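Kastance Parts List

A plain-text list of small electrical parts and the words repair shops use for them. The aim is to help people match a part name on an old parts sheet to the name a supplier uses today. One shop writes "spade," the next writes "quick connect," and a third writes "push-on tab." All three end up in this list under one entry.

What is in the download

parts.csv: one row per entry, 3,783 rows
aliases.csv: other names for each entry, linked by part_id
groups.csv: the 48 groups used for sorting
notes.txt: odd cases and open questions

Columns in parts.csv

part_id: a whole number that never changes, even if the name does
name: the main name, lower case, singular
group_id: points to groups.csv
terminal: how the part connects, if known (spade, ring, bare lead, screw, pin)
coil: yes, no, or blank
source: kultico, krawczyk, or oltel

Where the names came from

Most rows were typed in from the printed counter books of Kultico, a repair shop that closed its parts desk. The Krawczyk rows came from a box of index cards, and 471 of those had no group, so they were sorted by hand. The Oltel rows were exported from a stockroom spreadsheet and needed the least work. Spelling was fixed only where the meaning was clear. Prices, shelf numbers and customer notes were removed.

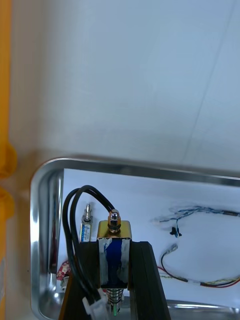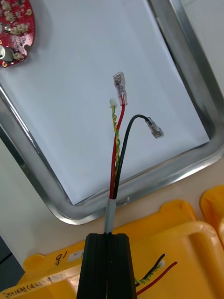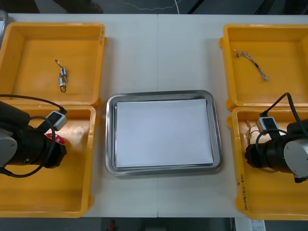
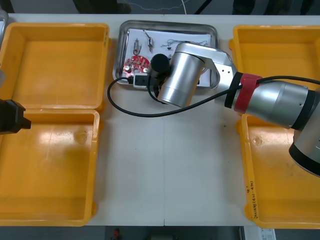

First two: a solenoid with its return spring, and a gray cable with a spade connector on the red wire. Last two: the work table with its yellow plastic trays and steel tray.

Known problems

"Solenoid" and "relay" were mixed up in many of the Kultico pages. Rows that could not be settled have a blank in the coil column and a line in notes.txt.

Wire colors are kept as written. They should not be used to work out what a wire does, and the list is not a wiring guide.

The Krawczyk cards use "sheath" and "jacket" for the same thing. We kept "sheath" as the main name and put "jacket" in aliases.csv.

There are 80 rows with a name and nothing else. Filter on a blank group_id to drop them.

Loading the files

All files are UTF-8 with commas and a header row. Names that contain a comma are in double quotes. If your spreadsheet program turns part_id into a date, import the column as text.

Corrections

Send the part_id, the name as it stands and the name you think is right. A scan of a catalog page helps. New entries go in with the January update, and old part_id numbers are not reused.

License

Free to use and change, with credit to the Kastance Parts List.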